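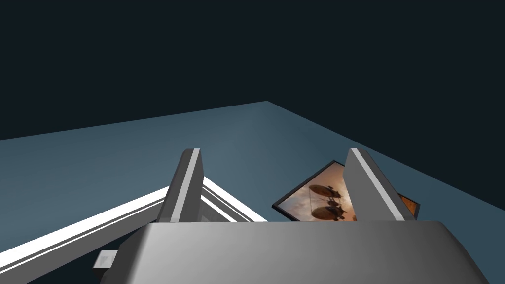

第四章 安装与初次启用

4.1 适用范围

本章适用于 Savetti 出品的 Huduvell 系列家用软水机，包括标准型与加高型。使用 Boros 外置盐箱的用户，除本章内容外，还应一并阅读随盐箱提供的补充说明。两份文件的要求不一致时，以补充说明为准。

软水机的进水、排水及供电连接应由具备相应资质的人员完成。用户可自行进行加盐、时间设定、硬度设定及日常检查。未经授权拆开控制阀上盖的，保修条款不再适用。

4.2 安装位置的选择

设备应安装在室内平整、坚固的地面上，周围温度不得低于冰点。请勿将设备安装在阳光直射处，或紧邻锅炉、暖气片等热源的位置。

安装位置应同时满足以下条件：
进水总管在入户后、热水器之前设有可用接口；
附近有地漏或其他符合当地规定的排水点，且排水口不低于地面；
附近有带接地保护的固定插座，插座不受墙壁开关控制；
设备上方留有足够空间，盐箱盖能够完全打开。

花园浇灌、室外龙头及消防用水不宜接入软水管路。厨房饮用水是否软化，由用户自行决定；需要限制钠摄入量的家庭成员，应事先咨询医生。

注意：设备装满水和盐之后重量显著增加。安装在木质楼板或阁楼时，应先由专业人员确认楼板的承载能力。

4.3 开箱检查

开箱后请对照装箱单逐项核对。标准配置包括主机、旁通阀组、排水软管、溢流弯头、电源适配器、硬度试纸和本手册。旁通阀组的部件编号为 1214，排水软管组件的部件编号为 2762。订购备件时，请同时提供部件编号和机身背面铭牌上的序列号。

如发现外包装破损或部件缺失，请保留全部包装材料，并在安装前与经销商联系。已经安装的设备，运输损坏索赔可能不予受理。

4.4 管路连接

1. 关闭入户总阀，打开室内最低处的龙头，将管路中的存水排尽。
2. 电热水器应先断电，燃气热水器应先关闭气源，待管路恢复供水并排气后方可重新启用。
3. 将旁通阀组装入控制阀背面的接口，确认两侧密封圈平整无扭曲，再插入固定卡扣。卡扣应完全到位，用手轻拉时无松动。
4. 按阀体上的箭头方向连接进水管与出水管。进出水方向接反会导致树脂进入室内管路。
5. 使用金属管道时，须先完成全部焊接作业，待管件完全冷却后再与阀体连接。
6. 原有金属管道如兼作电气接地，应在进出水管之间加装跨接线，并由电工检查确认。

注意：塑料螺纹接头只可用手拧紧，再用扳手补紧少许。过度拧紧造成的开裂不在保修范围之内。

4.5 排水与溢流连接

1. 将内径 19 毫米的排水软管套在控制阀排水接头上，用喉箍固定。
2. 将软管引至排水点，沿途避免弯折和挤压。
3. 软管末端与排水口之间应保留空气间隔，不得将软管直接插入下水管内，以防污水倒吸。
4. 在盐箱侧面安装溢流弯头，另接一根软管引至地漏。溢流管依靠重力排水，全程应向下倾斜。

排水管与溢流管必须各自独立，不得使用三通合并。合并后，再生排出的水可能回流至盐箱。 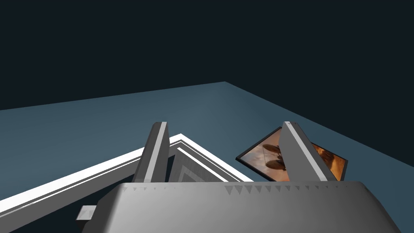
图 4-2 灰色夹爪，两指向上（渲染图）

4.6 初次通水

1. 将旁通阀置于“旁通”位置，缓慢打开入户总阀，冲洗管路，直至冷水龙头出水清澈、不再夹带空气。
2. 关闭龙头，将旁通阀缓慢转至“使用”位置的一半，使树脂罐逐渐充水。此时可能听到气流声，属正常现象。
3. 待声音消失后，将旁通阀完全转至“使用”位置。
4. 检查全部接头。如有渗漏，应立即转回“旁通”位置，泄压后重新处理。
5. 向盐箱内加入少量清水，以能没过箱底隔板为准。以后的补水由控制阀自动完成，无须人工加水。

警告：充水过快会冲乱树脂层，并可能使树脂进入分配器。请勿一次性将旁通阀完全打开。

4.7 加盐

仅可使用软水机专用盐。食用盐、融雪盐及含有抗结块添加剂的盐类均不得使用。标准型盐箱的容积为 26 升，加盐高度不应超过箱壁内侧的上限标记。

盐面应始终高于水面。潮湿环境中，盐层可能结成硬壳并在下方形成空腔，此时从上方看盐量充足，出水却已变硬。可用平头木棍轻轻捣松，不得用金属工具敲击箱壁或盐井。

使用 Boros 外置盐箱时，主机原有的盐井浮子须按补充说明锁定，否则会出现重复补水。

4.8 控制面板设定

接通电源后，显示屏进入自检，随后闪烁显示时间。请按下列顺序完成设定：

1. 按“设定”键，用上下键调整当前时间，再按“设定”键确认。
2. 用随附试纸测量未经软化的自来水硬度。试纸浸入水中后取出，按包装所示等待时间与色卡比对。
3. 将测得的硬度值输入控制器。测量结果介于两档之间时，取较高一档。
4. 设定再生时刻。出厂设置为凌晨两点。再生期间设备会向室内供应未经软化的水，应选择家中不用水的时段。
5. 选择家庭用水量档位。入住人数发生变化时，应重新设定。

停电后，各项设定可保留在存储器中，但时间可能需要重新校准。夏令时地区的用户应在时间调整后核对再生时刻。

4.9 首次再生

全部设定完成后，应手动启动一次再生。长按“再生”键，直至显示屏出现循环箭头。再生依次经过反洗、吸盐、慢洗、快洗和补水五个阶段，显示屏会显示当前阶段的剩余时间。

在反洗阶段，请观察排水口。初期排出的水可能略带颜色，随后应转为清澈。在吸盐阶段，盐箱水位应缓慢下降；如水位不变或上升，请立即按“取消”键，并参阅第七章“故障处理”。

再生结束后，打开一处冷水龙头放水数分钟，再用试纸复测出水硬度。热水器内仍存有硬水，须待其用尽后，热水方能完全软化。

4.10 登记与服务

用户应在安装完成后通过 Itisside 服务平台登记设备，并填写序列号、安装地址所在地区及安装单位名称。登记完成后，平台将发送确认函，请与购货凭证一并保存。

每年 11 月前后，建议检查一次安装位置的防冻条件。长期无人居住的房屋，应关闭入户总阀，将旁通阀转至“旁通”位置并切断设备电源。重新启用时，按 4.6 节执行通水步骤，并在饮用前完成一次完整再生。

安装人员应将填写完毕的安装记录表交由用户留存。表格见附录二。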